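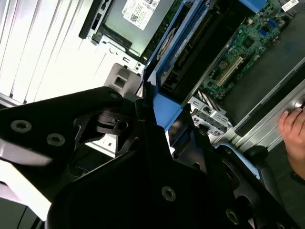

One reader wrote in to say that her backpack zipper had jammed halfway down on the morning of a flight, and that she'd ended up holding the thing shut with a belt. Has anyone got a fix that works in a kitchen at five in the morning? Yes! Several, and you've probably got what you need in a drawer already.

Start with a plain graphite pencil. Rub the point up and down the teeth on both sides of the stuck slider, blow off the dust, then ease the slider backward a little before you try going forward. I can't say enough good things about this trick. It's saved two of my bags and a tent. If you haven't got a pencil, a bar of dry soap or the stub of a candle does nearly as well, though wax picks up grit after a while and you'll want to brush the teeth out with an old toothbrush every few weeks.

If the lining is caught, don't yank. Hold the fabric flat on both sides and pull it sideways, away from the teeth, while you wiggle the slider back. Tweezers help a lot with thin nylon lining (my old Balcombe daypack has lining like tissue paper and I love it anyway).

When the teeth pop open behind the slider, the slider has usually spread. Take small pliers and squeeze each side gently at the back end, a tiny bit at a time, testing as you go. Too much and it won't move at all, so go easy.

Now for smells, my favorite subject! A bag that has carried gym shoes all summer can be rescued. Empty every pocket, turn it upside down over the sink and shake it, then vacuum the seams with the narrow nozzle. Sprinkle 3 tablespoons of baking soda inside, zip it up and leave it for 16 hours. Vacuum again. For a really bad one I repeat the whole thing, and then hang the bag wide open in the shade with a breeze on it.

Please keep backpacks out of the washing machine if they have a stiff back panel or a coated lining. I ruined a lovely Skisia that way in April, the coating came off in flakes like sunburn. Cool water, a squirt of dish soap and a soft brush in the bathtub will get a bag beautifully clean, and you can work on the grimy bits of the straps where it counts.
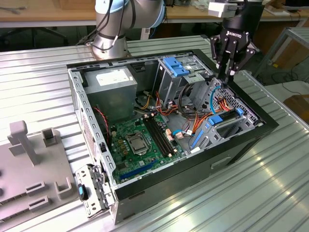 Filed under: Fix It Yourself / Bags, Straps & Buckles

Straps that slip are next on my list. If the webbing slides through the buckle every time you load the bag, check that it's threaded right, with the loose end coming back over the bar. If it is, the webbing may have worn slick. Fold the end over twice and stitch it down with heavy thread so it can't pull all the way out, and swap the buckle when you can. Replacements are cheap and the clip-on kind needs no sewing at all.

Frayed ends I seal with a lighter, held close and moved along quickly, outdoors and well away from curtains. This is for nylon and polyester only. Cotton webbing gets a dab of fabric glue and a few stitches.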